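분류: 캡스톤 결과보고서 > 장비·서비스 평가

3. 평가 대상과 방법

우리 조는 Serker의 핸드헬드 그리퍼 대여 키트를 골랐다. 로봇 팔 없이 사람이 직접 들고 시연 데이터를 모으는 장비이고, 학과 예산으로 로봇 팔을 사는 안은 지도교수님이 견적서를 덮는 순간 끝났다. 비교 대상으로 Grevance의 원격조작 서비스도 검토했지만 최소 계약 단위가 우리 한 학기보다 길었다.

키트에는 그리퍼 한 쌍과 머리 착용 장비, 설명서가 들어 있다. 설명서는 29쪽인데 7쪽까지는 안전 경고이고, 정작 알고 싶던 보정 절차는 부록에 있다. 시연 작업은 탁자 위의 꽃과 소품 정리로 정했다. Samuele Ferri가 빨래 개기를 제안했으나 조원 누구도 빨래를 가져오겠다고 하지 않았다. 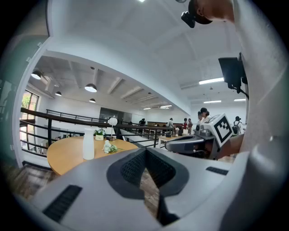 작업 난이도는 낮게 잡은 편인데, 장비를 평가하는 보고서에서 사람 실력이 먼저 드러나면 곤란하기 때문이다. 그런데도 꽃은 만만치 않았다. 둥근 나무 탁자에 눕혀 둔 흰 꽃 한 줄기는 잎까지 달려 있어서 어디를 집어야 할지부터 의견이 갈렸고, 옆의 목이 좁은 흰 꽃병은 정리 목표로 삼기에 지나치게 야심찬 물건이었다. Bilal Abu Hammour는 줄기 아래쪽을 잡자고 했고 나는 가운데를 주장했다. 둘 다 자기 방식이 직관적이라고 기록지에 적어 놓았다.

3.2 사용성

조작 자체는 금방 익힌다. 손잡이를 쥐면 손가락이 닫히고 놓으면 열린다. 문제는 무게다. 처음 몇 번은 가볍다고 적었던 조원들이 오후 기록지에는 아무 말도 적지 않았고, 글씨체도 달라졌다. Serker 홍보 문구의 "손의 연장"이라는 표현에는 동의한다. 다만 내 손은 그렇게 빨리 저리지 않는다.

위치 추적은 그리퍼 위에 얹힌 흰 큐브의 마커를 이용한다. 마커를 몸으로 가리지 말라는 주의가 설명서에 3번 나온다. 우리는 세 번 다 읽고도 가렸다. 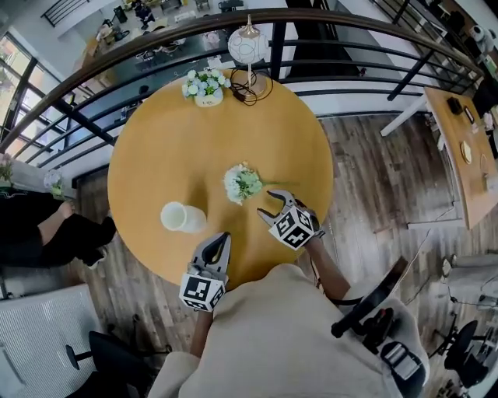 양손 작업에서는 한 손이 잡고 다른 손이 기다리는 시간이 길었다. 왼손을 맡길 일이 딱히 없어서 허공에 들고 있는 시연이 꽤 나왔고, 이런 구간을 잘라낼지 그대로 둘지는 끝내 합의하지 못했다. 편집 도구 Vutum에는 자동 구간 자르기 기능이 있는데, 우리가 고민하는 동안에도 진행 막대만은 성실하게 움직였다.

3.3 비용과 지원

5월 기준으로 학생 할인을 받으면 대여료는 감당할 만하다. 시연 1,000개까지는 저장 공간이 기본 제공되며, 우리 조는 이 한도를 걱정할 처지가 아니었다. 문의 답변은 친절했으나 첫 답변은 대개 재시작해 보라는 내용이었다. 분하지만 두 번은 그걸로 해결됐다.

종합하면 한 학기짜리 과제에는 권할 만하다. 다음 조는 부록부터 읽고, 손목 보호대는 따로 준비하기 바란다. 반납 상자는 버리지 말 것. 우리는 Butt 택배 지점에서 새로 샀다.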